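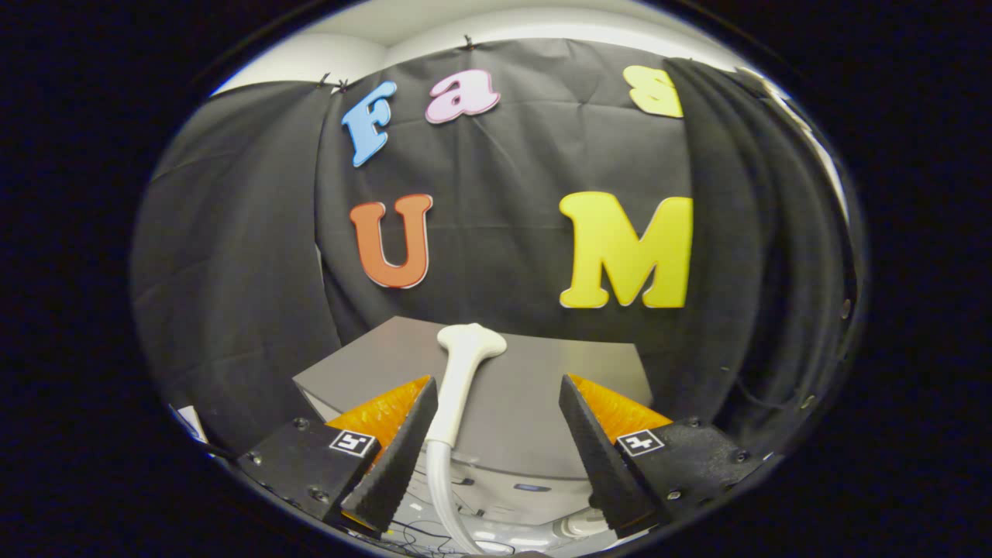 Prinby opens small demonstration room at Naylor site

6 December 2022

Prinby has put a second demonstration room into use at its Naylor site. The room is intended for short equipment sessions and for visits by school groups, and replaces a corner of the main corridor that had been used for the same purpose since February.

The floor area is 121 square feet. Walls and ceiling are white. To cut glare during sessions, the working end of the room has been hung with black cloth, held along the top edge with small black clips. The cloth is left in loose folds and can be taken down without tools. It was supplied by Lurell in one piece and trimmed on site. The total cost of the fit-out, including the cloth, two power outlets and a dimmer switch, was $3,491.

Large cutout letters have been pinned to the cloth in two rows. They are in different colors, among them a light blue "f", a pale pink "a", an orange "U" and a bright yellow "M". The letters came from a set bought for the school visits and do not spell a particular word. Visitors are asked to name a letter and its color when the room lights are lowered, and the answer is used to set the dimmer for the rest of the session. According to Prinby, the larger letters have been the more useful ones for this purpose, and the "M" is the biggest of those now on the cloth.

"The corridor had daylight from one side and a door at each end," said Ludivine Leblanc, who manages the Naylor site. "We could not hold the light level steady for more than a few minutes. The cloth fixed most of that. The ceiling still reflects a little and we will look at it in the new year."

Equipment is set up in front of the cloth, so that anyone facing it has a dark background behind the part being shown. Pale items, such as a white probe and its cable, are easier to follow against black than they were against the corridor wall. Cables are to be kept at the front of the equipment and below the level of the work surface. The site rules now ask that they be coiled at the end of each day.

Sessions last 47 minutes, with the remainder of the hour set aside for changing over. Groups are limited to the number of chairs in the room. Bags and coats are left outside. Food and drink are not allowed past the door.

Prinby recorded 135 visitors in the corridor space before it closed. The company has not set a target for the new room. Bookings are handled through Skastisel, the scheduling system already in use at the site, where the room is listed as Naylor 2. Existing bookings for the corridor space have been moved across and keep their original times.

The clips and the pins holding the letters will be checked weekly. Any change to the cloth, including moving a letter, is to be entered in the room log with the initials of the person who made it. A second set of letters is in storage and will be used if the first set fades.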